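Home Stories Serials Authors Submit About

The Bell Year

By Peninah Nyanda
November

The first thing Hui-mei Kao did when she got the job was climb the tower, all the way up, in her good shoes.

Rallville had one tower, on the old town hall, and in the tower there was one bell, and the bell had been silent since before she was born. She had grown up under it! Every school morning she had walked past that door with the iron ring on it, and every school morning she had pulled the ring, just in case, and it had never once given. Now she was the town clerk, with a desk and a stamp and a fat bunch of keys, and the fourth key she tried went round like butter.

Up she went. There were pigeons, of course, and a smell like an old coat, and the stairs got narrower until she was going sideways with her bag held over her head. Then the hatch, then a shove, then light from all four sides, and there it was, green and enormous and so much more beautiful than she had ever dared to think. She put both hands flat on it. It was cold and a little rough, and when she knocked with one knuckle it answered, very low, as though it had been asked a question in its sleep.

"Oh, hello," said Hui-mei.

She came down with pigeon on her sleeve and went straight across the square to Eero Salminen's shop. Eero fixed clocks, bicycles, sewing machines and, one famous winter, the mayor's tooth. He was eating soup.

"Why doesn't the bell ring?" she said.

"No clapper," said Eero.

"Where is it?"

He thought about this for two whole spoonfuls. "They took it down for the war and then they forgot which war."

That was a Rallville answer and she loved it, but it wasn't good enough. She wanted to know. She wanted to know so much that she went home and couldn't sleep, and at 6 in the morning she was back in the town hall cellar with a flashlight in her teeth, pulling out ledgers. What wonderful things they were, those ledgers! Somebody had written down the price of every goose. Somebody had fined a man for whistling at a funeral, and then, a page later, let him off when the widow said she'd asked him to. Hui-mei read standing up until her knees hurt and then she read sitting on a coal box.

She found it just before lunch. One line, in brown ink, in a hand that leaned like a person walking into the wind.

Clapper of the bell lent to Vilela, they having a bell and no clapper, to be returned when asked for.

She read it out loud to the coal. Then she laughed so hard that the doorman came down to see if she was all right.

Vilela was 20 miles up the river, and people from Rallville did not go there. There was no reason for it. Vilela had a bell that rang at noon, and on a still day with the wind from the north you could hear it in Rallville if you stood on the bridge, and people did stand on the bridge, and said what a thin little sound it was, and set their watches by it.

"It's ours," said Hui-mei, slapping the ledger down beside Eero's soup. (It was always soup.) "They've been ringing with our clapper! All this time!"

"Did anyone ask for it back?"

"It doesn't say."

"Well, then," said Eero, and he reached for his hat.

They went in his van, which had a sewing machine in the back that sang over the bumps. The road followed the water the whole way and the poplars had dropped everything they had, so that they drove on yellow for miles, and Hui-mei rolled down her window even though it was freezing and stuck her whole arm out. She had lived her entire life at the bottom of this road. How could she never have driven up it? There was a waterfall! There was a field with a camel in it! Eero said he knew about the camel.

The bell keeper in Vilela was a tall, stooped man named Yaroslav Kravchuk, and he had flour on his front, as he was also the baker. He wiped his hands and read the line in the ledger, and then he read it again with his lips moving.

"You'd better come in," he said.

He had a kitchen behind the shop with the ovens going on the other side of the wall, and he sat them down and gave them each the end of a loaf. He didn't say anything for a while. Hui-mei had prepared a speech in the van. It had the word "rightful" in it. She looked at his hands, which were folded on the table, and the speech sort of went off by itself somewhere and didn't come back.
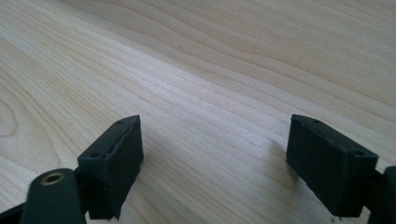 "My grandmother rang it," Yaroslav said at last. "Then my uncle, then me. She always told us it was borrowed. She said, keep it greased, they'll be along for it." He looked up. "I thought she was joking. Every year she had me grease it."

"Every year?"

"With goose fat. It's in lovely condition."

And Hui-mei, who had come to take it away, found that she was grinning like a fool. Somebody's grandmother had been expecting her! She had been expected for the whole of her life, up a road she had never driven, and there was bread.

"Could we hear it?" she said. "Up close?"

It was nearly noon. They ran, all three of them, Eero holding his hat, up steps much better swept than the ones at home. Yaroslav gave her the rope. He showed her where to put her feet, and told her to let it lift her a bit and not to fight it, and she pulled, and nothing happened, and she pulled again and the whole tower opened its mouth.

Thin! Who had ever called it thin? It went through her shoes. It went through her back teeth and out over the roofs and down the river, and she thought of the people on the bridge at home tipping their heads and looking at their watches, and she pulled and pulled until Yaroslav had to tap her on the shoulder and say that was twelve, miss, that was well past twelve.

On the way home Eero drove slowly past the camel.

"I could make a clapper," he said. "If I had that one to measure."

"He said to come up any time."

"I'd want to go more than once. To get it right."

"Oh, lots of times," said Hui-mei, and she put her arm out of the window again.

Contact the editors | Copyright Paltalo Stories, all rights with the authors | Back to top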